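Brurketti opens walkers' guesthouse and cookery rooms at Kodstead

23 August 2024 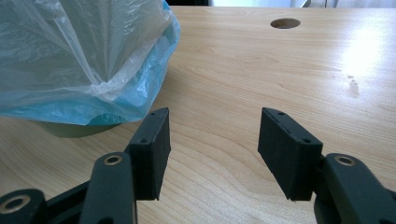 Brurketti, the family-run hotel company based in Laltinstead, has opened its third guesthouse. The new house is at Kodstead, in a former grain merchant's premises on the river side of the village, and takes its first overnight guests this week. It has 3 suites and a further nine double rooms, a dining room open to non-residents and a set of cookery rooms on the ground floor.

Work on the building began in March last year. The roof was stripped and relaid using the old tiles where they were sound, and the loading bay facing the yard has been glazed to make the entrance hall. The hoist beam over the bay has been kept. Bedrooms are on the first and second floors and are reached by the original stair or by a new lift at the rear of the building.

The dining room is named Tóth, after the family who traded from the premises for most of the last century. It seats 38 indoors, with more places in the yard when the weather allows. The kitchen is led by Drahomíra Charvát, who moves to Kodstead from the company's Laltinstead house, where she was head chef for six years.

The menu is short and changes every fortnight. Opening dishes include smoked trout with pickled cucumber, duck leg with red cabbage and bread dumplings, a barley and mushroom bake, and plum cake with soured cream. Bread is baked in the house each morning. Dinner is three courses at a fixed price and guests staying for two nights or more can take it as part of their room rate. A packed lunch can be ordered at reception up to nine o'clock the evening before.

"I wanted a kitchen where people can come in from a long walk and eat properly," said Drahomíra Charvát. "There is soup on all day. If you turn up at four in the afternoon with muddy boots you will still get something hot, and there is a rack by the door for the boots."

The cookery rooms will run half-day and full-day classes for groups of up to eight. Autumn subjects are dumplings and noodles, preserving, yeast baking, and game. Classes are open to local residents as well as to hotel guests, and aprons and ingredients are included in the price. Those who come for a full day have lunch in the dining room. Children aged ten and over may attend with an adult.

Kodstead lies on the valley footpath, with marked routes leaving from the village square in both directions. The guesthouse has a drying room, a locked store for bicycles with a workbench and pump, and a washing machine that guests may use without charge. Luggage can be sent on to the Laltinstead house for those walking between the two, a distance most people cover in a day. Dogs are welcome in the ground-floor bar and in four of the bedrooms.

Igor Vlček, managing director of Brurketti, said: "We had been looking for a place in Kodstead for a long time. People walk through the village and then have to carry on or catch a bus, and a good many of them have asked us at Laltinstead why there was nowhere to stop. The building needed a great deal of work and we are pleased with how it looks. The rooms are simple, the beds are good and the baths are deep."

Double rooms start at £153 a night for two people sharing, with breakfast. Suites are £238 a night on the same basis. Both prices apply until the end of the winter season. A reduced rate is available to single travellers outside school holidays, and guests who book three nights may use the sauna in the old cart shed once during their stay at no extra cost. The sauna is otherwise booked by the hour at reception.

The dining room is open for lunch and dinner daily, apart from a two-week closure in January. Breakfast is served to non-residents from eight o'clock, and tables for larger parties should be reserved in advance. The yard and the ground floor are step-free, and one double room has been fitted out for wheelchair users, with a level-entry shower.

Room bookings and class places can be made through the Brurketti reservations office in Laltinstead or in person at the guesthouse. Gift vouchers for either are sold at both addresses.

Notes to editors

Brurketti runs guesthouses at Laltinstead, Laltinstead Mill and Kodstead. Igor Vlček and Drahomíra Charvát are available for interview. Press visits to the Kodstead house, including lunch, can be arranged through the reservations office.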